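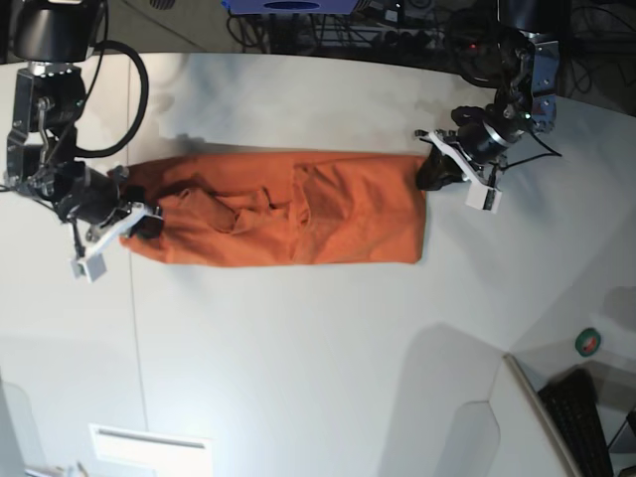 4 Beispiele aufnehmen: Aufgabe „Tuch falten“

Dieser Abschnitt gilt für den zweiarmigen Aufbau Gustura mit der Aufnahmesoftware Memomura. Er setzt voraus, dass beide Arme nach Abschnitt 3 kalibriert sind und der Tisch waagerecht steht. Wer nur Stapelaufgaben aufnimmt, liest bei Abschnitt 5 weiter.

Stand: 17.10.24, bearbeitet von Maja Makowska

4.1 Begriffe

Episode: eine vollständige Vorführung der Aufgabe, vom Startbild bis zum Ablegen des Tuchs.
Satz: alle Episoden, die mit demselben Tuch und derselben Tischhöhe aufgenommen wurden. Ein Satz besteht aus 40 Episoden.
Startbild: die Lage des Tuchs und der Arme in dem Moment, in dem die Aufnahme beginnt.
Rechter Arm, linker Arm: immer vom Roboter aus gesehen. In der Kameraansicht steht der rechte Arm links.

4.2 Vorbereitung des Arbeitsplatzes

1. Tischfläche abwischen. Fusseln und Klebereste vom vorigen Satz entfernen.
2. Den Bereich unter beiden Greifern freiräumen. Tastatur, Klebeband und Werkzeug dürfen am Rand liegen bleiben, solange kein Arm sie erreicht.
3. Kabelschlaufen an beiden Handgelenken prüfen. Die Schlaufe muss so weit sein, dass sich das Handgelenk ganz drehen lässt, ohne dass das Kabel auf Zug kommt.
4. Fingerplatten auf festen Sitz prüfen. Lockere Schrauben von Hand nachziehen, kein Akkuschrauber.
5. Raumlicht einschalten und für den ganzen Satz so lassen. Die Schatten der Arme auf dem Tisch gehören zum Bild und müssen nicht beseitigt werden. Wechselndes Tageslicht stört dagegen — Rollos schließen.
6. Kameraansicht öffnen und kontrollieren, dass beide Greifer und das ganze Tuch zu sehen sind.

Hinweis: Ein einfarbiges Tuch, das sich deutlich von der Tischfläche abhebt, eignet sich für den ersten Satz am besten. Gemusterte Tücher erst verwenden, wenn ein Modell mit einfarbigem Stoff brauchbar faltet.

VORSICHT
Quetschgefahr zwischen Fingern und Tischplatte. Vor jedem Eingriff in den Arbeitsbereich die Pausentaste drücken und warten, bis die Statusanzeige in Memomura auf „Halt“ steht. Die Arme halten in diesem Zustand ihre Stellung und sind nicht stromlos.

4.3 Neuen Satz anlegen

1. In Memomura „Satz“ und dann „Neu“ wählen.
2. Als Aufgabe „Tuch falten“ einstellen.
3. Namen nach dem Muster Ort, Tuchfarbe, laufende Nummer vergeben, zum Beispiel Fleseck-orange-11. Umlaute und Leerzeichen vermeiden.
4. Das Feld „Bedienung“ ausfüllen. Es wird später gebraucht, um Unterschiede zwischen Personen auszuwerten.
5. Freien Speicherplatz prüfen. Memomura warnt erst, wenn der Datenträger fast voll ist, und bricht dann mitten in der Episode ab.

4.4 Eine Episode aufnehmen

1. Tuch in die Hand nehmen, kurz ausschütteln und auf den Tisch fallen lassen. Danach nur so weit verschieben, dass beide Greifer es erreichen. Nicht glatt streichen.
2. Arme in Grundstellung fahren.
3. Fußtaster einmal drücken. Der Signalton markiert das Startbild.
4. Mit beiden Führungsarmen die Enden des Tuchs anfahren. Die Fingerspitzen sollen den Stoff knapp über der Tischfläche fassen. Bei flach liegendem Stoff darf leicht aufgedrückt werden, bis sich zwischen den Fingern eine Falte bildet.
5. Tuch zum Band legen. Dabei hält ein Greifer sein Ende am Tisch fest, während der andere den Stoff zieht oder umschlägt. Danach die Rollen tauschen, falls nötig.
6. Falten in der Mitte ausstreichen, soweit das mit geschlossenen Fingern möglich ist. Kleine Knitter bleiben liegen.
7. Beide Greifer öffnen und die Arme senkrecht anheben. Erst anheben, wenn die Finger ganz offen sind, sonst zieht der Stoff mit hoch.
8. Arme in Grundstellung fahren und Fußtaster erneut drücken.

Gleichmäßig und eher langsam arbeiten. Pausen von mehr als 2 Sekunden, in denen sich kein Arm bewegt, lernt das Modell mit. Wer überlegen muss, tut das vor dem Start der Episode.

Hinweis: Rutscht ein Ende aus dem Greifer, wird die Aufnahme nicht abgebrochen. Den Griff öffnen, neu ansetzen und weitermachen. Solche Korrekturen sind erwünscht, solange die Episode am Ende mit einem gefalteten Tuch abschließt.

4.5 Startbilder variieren

Ein Satz, in dem das Tuch immer gleich liegt, führt zu einem Modell, das nur diese eine Lage beherrscht. Deshalb innerhalb des Satzes wechseln zwischen:

– flach ausgebreitet
– einmal umgeschlagen, Kante verdeckt
– zerknüllt, ein Ende frei
– schräg zur Tischkante
– nah am rechten oder am linken Arm

Die Reihenfolge ist frei. Nicht alle zerknüllten Startbilder hintereinander aufnehmen, das ermüdet und die letzten Episoden werden ungenau. Hooman Azimi hat für den eigenen Gebrauch eine Strichliste angelegt, sie liegt im Projektordner unter „Vorlagen“ und kann kopiert werden.

4.6 Episode bewerten

Nach dem zweiten Druck auf den Fußtaster zeigt Memomura den Bewertungsdialog.

„Gut“: Das Tuch liegt als Band auf dem Tisch, beide Greifer sind frei.
„Mit Korrektur“: Ergebnis wie bei „Gut“, aber mindestens ein Griff wurde wiederholt.
„Verwerfen“: Das Tuch ist vom Tisch gerutscht, ein Arm ist in den Not-Halt gegangen oder eine Hand war im Kamerabild.

Verworfene Episoden zählen nicht für den Satz, bleiben aber gespeichert. Bitte nicht von Hand löschen. Die Nummerierung stimmt sonst nicht mehr und der Export mit Lis bricht ab.

4.7 Satz abschließen und übertragen

1. Prüfen, ob der Zähler die volle Zahl gültiger Episoden zeigt.
2. Drei beliebige Episoden abspielen. Bild und Gelenkdaten müssen gleichzeitig laufen. Bei sichtbarem Versatz den Satz nicht übertragen, sondern nach Abschnitt 7.2 neu abgleichen.
3. „Satz schließen“ wählen. Danach lassen sich keine Episoden mehr anhängen.
4. Lis starten und den Satz auswählen. Die Übertragung dauert rund 11 Minuten und darf im Hintergrund laufen.
5. Die Prüfsumme im Protokoll mit der Anzeige in Memomura vergleichen.

ACHTUNG
Den Rechner während der Übertragung nicht in den Ruhezustand schicken. Ein abgebrochener Satz muss von vorn übertragen werden.

4.8 Störungen bei dieser Aufgabe

Greifer fasst den Stoff nicht: Fingerspitzen auf Abrieb prüfen, bei glatter Oberfläche tauschen. Danach Nullpunkt der Finger neu setzen.

Tuch wandert beim Ziehen mit: Der haltende Greifer drückt zu schwach auf. Ellbogen des Führungsarms ablegen, dann lässt sich der Druck besser halten.

Meldung 556: Ein Handgelenk hat die Kraftgrenze überschritten, meist durch zu starkes Drücken auf die Tischplatte. Episode verwerfen, Arm mit der Hand etwas anheben und die Meldung bestätigen. Tritt sie wiederholt am selben Arm auf, Tischhöhe nach Abschnitt 3.4 prüfen.

Signalton bleibt aus: Stecker des Fußtasters prüfen. Ohne Ton hat die Aufnahme nicht begonnen, auch wenn das Kamerabild läuft.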